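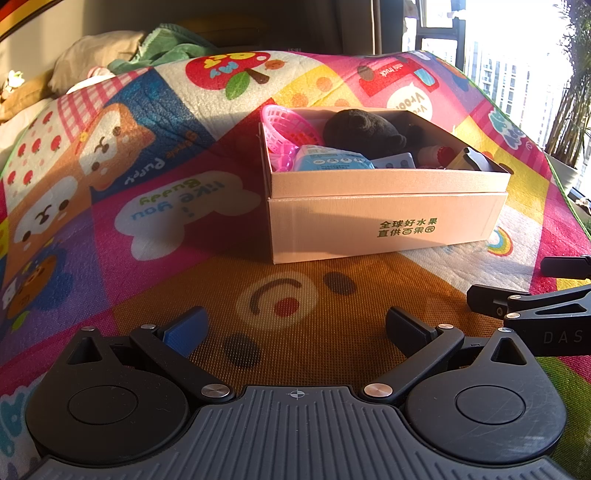

Workshop notebook, Gulo project
Entry of 17 Jun 2019
Kept by Tegwen Jarman, Bowen room
Open to all Nutison staff

Purpose of the entry: to record the present state of the packing demonstrations, the changes to the packing staff's duties, and the points left open after this morning's meeting. Present were Sharada Annamalai, Trinh Phí, Trefor Watkins and the undersigned. Arwel Morgan sent written remarks, which are summarized further down.

Demonstrations

Work continues on the returned toy sets. The task remains as written in the previous entry: the operator works over the play mat with the hand-held gripper, picks up one item at a time, and places it in the open cardboard box. The box is to stand on the mat with its top off before recording begins. Mixed contents are permitted, and soft toys, packets and small bottles may go into the same box.

The target for this stage is 180 accepted recordings. On review, 47 recordings were returned to the operators, most of them for one of two faults. Either the item was released while the fingertips were still closing, or the operator's free hand came in to help. The second fault is understandable. Packing staff have been trained for years to steady a box with the left hand, and they do so without noticing. Trinh has asked that operators who catch themselves doing it simply stop, mark the recording as void, and begin again. A void recording will not be entered against anyone's name.

Fingertip pads. The gripper is in use with one blue pad and one black pad. Trefor wishes to know whether the two grip equally well on plastic film. I could not tell him. He will try both on the same packet and write the result on the facing page. Until that is done, please do not swap the pads between sides.

The patterned mat stays. Sharada proposed a plain gray sheet, on the ground that the toys would be easier to pick out in the recordings. Trinh objected that families do not unpack over a gray sheet and that the collection staff will meet printed mats of this kind in most of the homes they visit. The mat was kept. A plain sheet may be tried later as a separate set, labeled as such, and the two sets must not be mixed.

Light. Strong daylight from the window changes the recordings a good deal over a shift. No one is asked to draw the blind. Operators should write the start time at the head of the sheet, and the reviewer will sort by it.

Duties of the packing staff

Seven members of the packing staff now spend part of each shift on demonstrations. This was introduced as a temporary measure, and it is time the notebook treated it as ordinary work. The following was agreed.

Demonstration time is to appear on the rota under its own heading. Up to now it has been entered as packing, with the result that the packing figures for those shifts look poor and the line lead has been asked to explain them. Sharada will correct the past sheets.

Operators may work at the mat for no more than one session before lunch and one after. The tool is heavier than it looks when held out over a box, and two people have reported sore wrists. Kneeling is also a difficulty for some. A low stool has been requested, together with a second cushion.

The decision on what goes back into circulation stays with the packer. The machine, when it comes, will place items in boxes. It will not judge whether a toy is clean, complete or safe for a small child. Arwel's remarks were chiefly on this point, and I give the substance of them: that packing and inspection have always been done by the same pair of hands at the same moment, that a packer finds the loose seam because she is holding the toy anyway, and that if the holding is taken away the inspection must be given a place and a time of its own. He asks where that place is on the floor plan. At present there is none. Trefor accepted this as a fault in the plan and will draw an inspection bench at the head of the line.

I record my own agreement with Arwel. When I packed, I could not have said at what point I checked anything.

Pay and grading. The question was raised by two operators through Sharada. They consider that teaching the task to a machine is skilled work and should be graded as training. Management has not yet replied. It was also asked whether good recordings will be used to argue for fewer packers. The written position from Nutison is that no post on the packing line will be removed before the trial is reviewed in November. Several staff observed that this says nothing of what follows the review. The observation is fair and has been passed on in those words.

Individual performance. Dorach, who supply the review software, have set it up to rank operators by speed. We did not ask for this and it has caused some ill feeling. Trinh has turned the ranking off on the Bowen room screen. She will ask for it to be removed altogether. Slow, clean recordings are what is wanted, and the slowest operator in the group has had the fewest returned.

Small matters

Box lids are going missing. Please nest the upper tray on the lower section where the box allows it.

The reset list on the wall is out of date and should not be followed. The version inside the front cover of this notebook is correct. It has 7 steps, and the last of them (toys back out on the mat, away from the box) is the one most often skipped.

Personal items kept on the window side of the room should be moved before a session if they will be in the operator's way. Otherwise they may stay.

Anyone wishing to try the tool without being recorded may do so after the second session. Trefor has offered to sit in. Line staff who are not on the demonstration rota are particularly invited, as they will be working beside the machine and have had the least say in it so far.

Open points

Pad comparison: Trefor.
Inspection bench on floor plan: Trefor, to be shown to Arwel before it goes further.
Rota heading and past sheets: Sharada.
Removal of ranking: Trinh.
Stool and cushion: requested, no delivery date.
Grading: with management. I will ask again.

T.J.

Last updated: November, by Arwel Morgan (inspection bench now in place; grading still open)
Nutison, Gulo project notebooks. For internal use. Questions to the Bowen room desk. Back to top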